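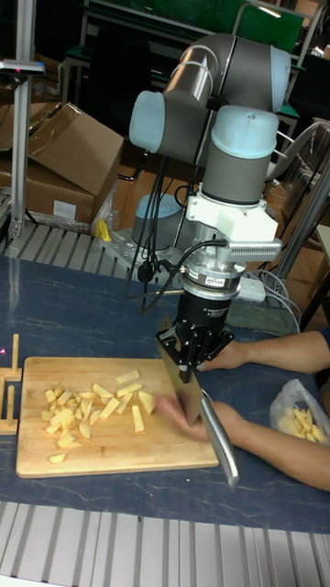 Subject: Re: Re: Strength of the garrison at Trumeck

Dear all,

I thank those who answered my first letter about the retreat to Trumeck. I have now read the ration book again, this time slowly and with a dictionary for the old abbreviations, and I must correct one thing I wrote in it. I said that the garrison in August had 674 men. The number is right but the word "men" is not. The book says "mouths", and the quartermaster used this word also for the drivers, the bakers and the wives who were permitted to stay in the lower fort. So the number of soldiers who could stand on the wall was smaller, and I do not yet know how much smaller.

This is important for the old question of why the commander did not hold the ford at Londik. In the regimental history he is almost a coward. It gives him 2,000 men and a good position, and then it asks why he gave up the river without a fight. I have always found this page unfair, but I could not say why. The printed number seems to come from the establishment of the brigade, that is, from what it should have had on paper. After the winter march and the fever in the spring no battalion was near its establishment. The author must have known this, he describes the fever himself two chapters before.

The ford is also wider than one would think from the map in the book. I walked there with my brother-in-law when the water was low. The eastern bank is flat for a long way, then come willows, and a small party could pass between them without being seen from the mill. To guard it properly you would need posts at the mill, at the chapel and at the bend, and a reserve somewhere behind. I do not believe he could do this and also keep the fort. We looked for the earthwork which is drawn south of the chapel, but the field is ploughed and we found only a ditch, and a ditch can be anything.

On the guns I have less to say. The inventory from the fort lists four pieces, two of them "without wheels". The list of carts breaks off after one page and the next page in the bundle belongs to another year. If somebody has seen the missing page in a different bundle, please write to me, I would be very grateful.

There was also one objection to my dating of the march, and I want to answer it properly.
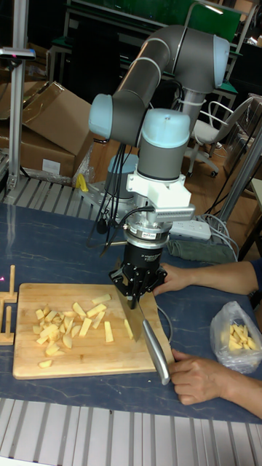
Cameron Semple wrote:

> I follow you on the ration book, but I'm not convinced about the
> road. You have the column leaving Kikstead at dawn and being at
> Londik by early afternoon. With carts? I've driven that road and
> the climb out of Dow is a brute. Horses would have needed a long
> rest at the top, probably a second team for the heavy stuff. I'd
> say they reached the ford after dark, and then the whole business
> of the commander "refusing to look at the ground" becomes a man
> who couldn't see it.
>
> Also, what happened to the sick? The surgeon's letter mentions
> 400 in the barns at Kikstead. If those came along on the carts
> then your column is slower still. If they were left, somebody
> must have been left with them, and that comes off your garrison.

Cameron, I think you are right about the hill and I was wrong. I measured the distance on the modern map, and the modern road goes around the hill on the north side. The old road went straight up from the church in Dow. It is still there as a farm track, with very deep sides. I had not thought of the second team.

But I am not sure that they arrived after dark. The ensign's diary says that the miller's family was "at table" when the first company came. This could be the evening meal, and in August there would still be light for some time after it. The diary was copied out by his daughter many years later, so I would not build too much on one sentence. Perhaps the first company came in the light and the carts in the dark – both could be true.

About the sick I can give a partial answer. The surgeon's letter speaks of the barns, but his account for straw, which is in the same folder, stops at 300 bundles and is signed a week later. To me this looks as if some of the sick were moved, or died, between the two papers. I have not found any order to take them with the column. The parish register of Kikstead could help us, as it has a separate list for strangers, but the reading room is closed until the repair of the roof is finished and I had no answer yet to my request for copies.

Two smaller questions for the list:

Does anybody know what a "half cart" is? It appears three times in the inventory. I thought of a cart with two wheels, but these are listed under another name.

And is the engraving of Trumeck in the regimental history made from life? The tower stands on the wrong side of the gate. If it was reversed in printing, then the bastion in it is the western one, and my drawing from last month must be turned round also.

I will send the corrected table of the companies when I have finished the second bundle. The handwriting in it is very bad, so please have patience with me.

With kind regards to everybody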